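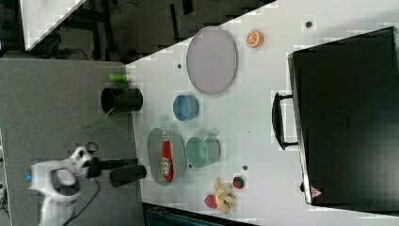 The people behind Siro, a table-clearing robot being put together in a shared workshop on Peltonen Street, say it will be ready for ordinary kitchens by December. That would be quick work. In June 2018 it is a white arm working over a table of dishes and play food, and a good deal of what it is supposed to do exists only on a list taped to the workshop door.

The group has logged 1,597 attempts at picking something up and putting it down where it belongs. By its own tally 1,058 of them went well. Members count that as a strong result. It also means that roughly one try in three went wrong, and a household that lost one dish in three on the way to the sink would probably go back to doing it by hand.

What counts as going well is a loose matter, too. The log has one column for it, marked yes or no. A strawberry dropped close to the bowl got a yes on some evenings and a no on others, depending on who had the clipboard.

The project pays its way with dues and a $200 grant from Candodum, a parts shop that also lets the group have odd lengths of cable for free. There are 17 names on the sign-up sheet. Three or four people turn up on a normal night.

Cherry Mae Manalastas, who wrote most of the control software, said the play food is only a starting point and that real fruit will come later in the summer. Play bananas don't bruise, and they stay the same shape from one week to the next, so it is hard to say how much of the practice will carry over. She said the same program should cope with both. No test of that has been set up yet.

Then there is the oven. The plan calls for Siro to open a toaster oven, put something in and close the door again. The oven is on the table, and the arm has a gripper, but the door-opening part of the program is still being written. 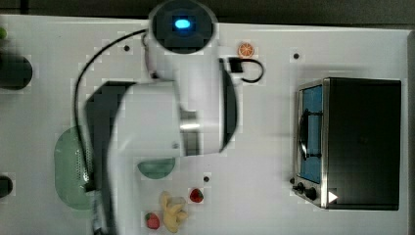 Ilavero, a group across town that gave up on a similar build last year, was asked for its view, and the reply was that the arm is the easy part - the trouble starts when someone moves a cup and forgets to tell the software.

Manalastas said Siro looks for each object fresh every time, so a moved cup should not matter. The group plans an open evening at the workshop later this summer. Visitors will be asked not to touch the table.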